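About Gestimmont

Small language school, two floors, one kettle.

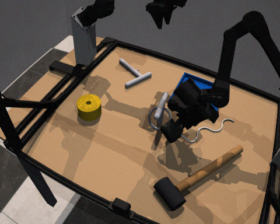
Simulated robot arm over a wooden tabletop, with a tray behind the gripper.

We teach English, Polish and Amharic to adults. Evenings mostly, a few mornings. Started by Etenesh Worku in her front room with 2 students and a borrowed whiteboard, now up the stairs at Grabowska House, second door, mind the step.

82 students on the books this term. Groups of eight at most, usually fewer. No entry test. Come in, have a chat with one of us for ten minutes, we'll find you a class.

What we do
Conversation classes, all levels. Reading and writing for people who speak fine but hate forms. Exam prep from January. Workplace English, currently running at Stovov (the bakery people) and for the night staff at Pluris. We come to you if there's a room with chairs in it.

Who we are
Etenesh Worku, founder, teaches Amharic and the upper English groups. Still does the timetable on paper. Eyerusalem Mekonnen, head of teaching, beginners and anyone who left school early and would rather not talk about it. Plus five part-time tutors, all qualified, all paid for planning time too.

How we teach
Talking first. Grammar when you need it. Homework is short and you wont be told off for missing it. We write most of our own worksheets as the bought ones are all about booking hotels, and most of our students want to ring the doctor or argue with the gas company.

Fees
Pay by term or by the week. Concessions for anyone on benefits, just ask at the desk. Last year our hardship fund paid out £3327, all of it raised at the summer lunch and the book sale. Applications are read by Eyerusalem and kept private.

Visiting
Office open from 4pm, classes until 9. Around 25 minutes on foot from the station, or the bus stops outside. No lift at the moment, sorry. Ring ahead and we will set up a room on the ground floor.

New term timetable is on the Classes page. Beginners Polish is full, waiting list avaliable.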